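How do you teach a robot to wipe a table?

Think back to when you learned to tie your shoelaces. Somebody probably sat down next to you, took hold of the laces and said, "Watch me, then you have a go." You might have needed quite a few goes (most of us did!) before the bow stayed put.

Robots can learn in a similar way. A robot doesn't know what a table is, or a cloth, or a crumb, so a person has to show it, and there are two good ways of doing that.

The first way is by hand. The teacher takes hold of the robot's arm and moves it gently along, a bit like a grown-up guiding your hand when you first held a pencil. All the while, the robot's computer keeps a note of how far each joint has bent. Your elbow is a joint, and so is your wrist, and a robot's arm has joints in much the same places.

The second way is by remote control. The teacher stands a little way off and moves their own arms, and the robot copies them. Lift your hand and up goes the robot's hand – it's a lovely thing to try, and very hard not to wave.

Benedita Pacheco teaches robots in Alletdale, and she likes the second way best. Her lessons are short ones. She shows the robot a job, stops for a moment with its arms hanging down, and then starts again from the beginning. One Thursday she showed a robot the same wiping job 13 times before lunch, and her own arms were very tired indeed by the end of it.

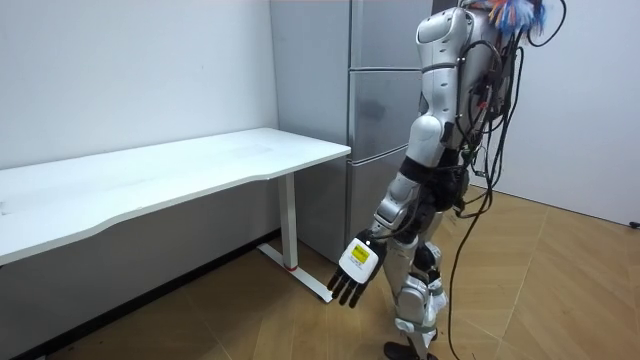

Why so many times? Well, suppose you only ever practised catching a ball thrown from one spot in the garden. You'd be splendid at that one throw and rather stuck with all the others. So Benedita changes things a little each time. She puts the cloth nearer, or further away, or she starts wiping from the other side, and the robot's computer looks through all those lessons for the parts that stay the same.

Mistakes are useful too. If the cloth gets dropped, Benedita shows how to pick it up again, so that the robot has a lesson for that as well.

Something to try at home: ask a friend to be the robot, and guide their hand to put 3 spoons in a cup. Then stand back and let them copy your movements from across the room. Which way did your robot find easier? Swap places after 4 turns, and do be patient with each other!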